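Minutes of the Thursday safety meeting, Nimex handling group
Room 47, start 9:30. The operators, the software side and the Flevirby site contact were present. The minutes of the last meeting were accepted with one spelling correction.

Item 1. Gripper release fault during floor pickup

The fault is entered in the log as number 369. On Tititz, the floor pickup program, the gripper opened without a command while the arm was lifting. The item fell and the arm continued its path to the drop point with nothing in the fingers.

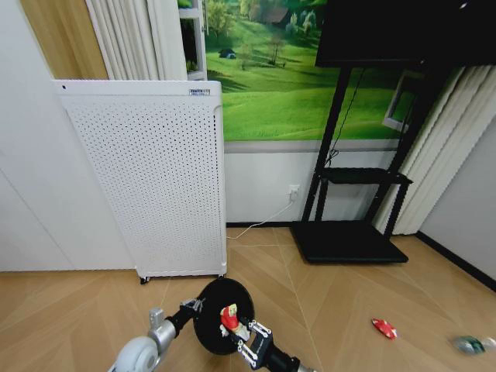
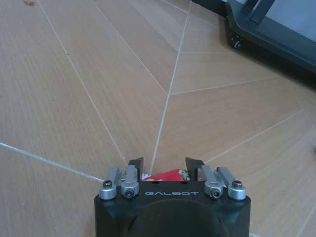

Red package held between the two fingertips.

Question from the site contact: Why did the arm not stop when the item was lost?
Answer from software: The check for a held item is made only one time, directly after the fingers close. After this check the program trusts the result until the drop point. A second check will be added during the lift.

The operators reported that the same fault came back two times after restart. The log shows a gap of 1000 milliseconds in the gripper messages before each opening. Software thinks that the gripper controller restarts itself in this gap and goes to its default position, and the default is open. This is not proved yet. The supplier, Massawe, has received the log and asks for the controller firmware version. We did not note it down on the day.

One operator wanted to reach in and take the fallen item while the arm was still moving. A colleague stopped him – there was no contact and no injury. It is recorded as a near miss.

Decided:
Default position after a controller restart is changed to "hold last".
Loss of gripper messages must stop the arm. Software does this before the next run.
Fallen items stay on the floor until the stop button is pressed and the arm stands still.
Tititz is not started until both changes are tested with soft items.

Item 2. Stop button cable

The spare cable is too short for the new place of the operator desk. A longer one is ordered. Until it comes, the desk stays at the old place.

Item 3. Other

The site contact asks for the near miss form in English also. Open.

Next meeting Thursday, same time, same room.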